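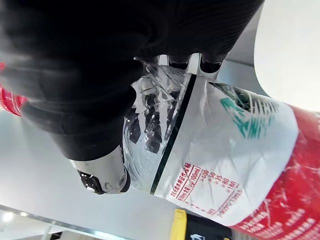
We need drivers for the tidy-up project and we need them soon. The Harawira student robotics club is taking on new people for its next block, beginners welcome, no coding needed to start. You'd be working on Tandico, our one-armed tidying bot, teaching it to deal with the stuff people leave lying about. Mostly drinks bottles at the moment. Thin crinkly ones are the worst - squeeze too hard and the sides buckle, go easy and it slides out of the fingers. Labels matter as well. One like this with clear plastic, a big white patch and a bright red band is a pain for the vision people, who would love someone patient to sit and sort pictures with them.

What you'd do, in no special order:

Drive the arm through pick ups and drops, over and over
Log each go, good or bad (the bad ones are just as usefull)
Swap objects, reset the table, keep batteries charged
Help get us ready for the Kesivstead student contest in July

The contest is 40 objects against the clock, mixed rubbish, all into one bin. Last time we came away with 189 points out of 500. Want to do a lot better than that.
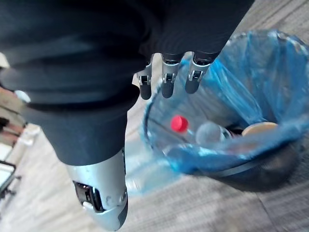 Posted by Trudy Hollis, club secretary | 2023-12-31

Bin drops are the bit we're shortest of people for. Getting three fingers over the rim and letting go in the right place is fiddly, and the blue liner doesn't help, it's shiny and it's folded over the edge so the rim is hard to judge. Steady hands wanted. Gamers do well at it, so do people who knit.

Who can apply - any student, any course, any year. Two evenings a week in term, room 61, upstairs. Unpaid, sorry, but there's food and we cover travel to the contest. You'll need to do the safety talk before you touch anything, Shayne Trevaskis runs it and it takes under an hour.

To apply, drop a note in the Zedo group or leave one at the front desk marked ROBOTS. Name, course, which evenings you cant do, and one line on why you fancy it. No CV please. We'll get back to everyone in the first week of term.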